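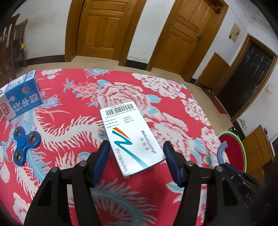 MeteoSpasmyl box on the red flowered cloth.

My medicine drawer used to be a disgrace, so now I do the whole thing one Sunday every November. Everything comes out onto the table and I check the dates on the boxes first. Anything expired goes in a bag for the pharmacy take-back bin. I keep the leaflets with their boxes, folded the way they came (or close enough!).

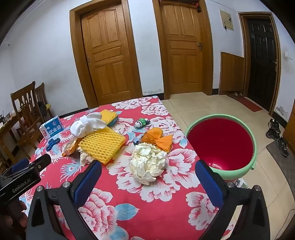 Then I wipe out the drawer with warm soapy water and let it dry overnight before anything goes back. Four old shoebox lids make great dividers, by the way. My friend Eluned Llewellyn uses muffin tins, but mine rattled like crazy.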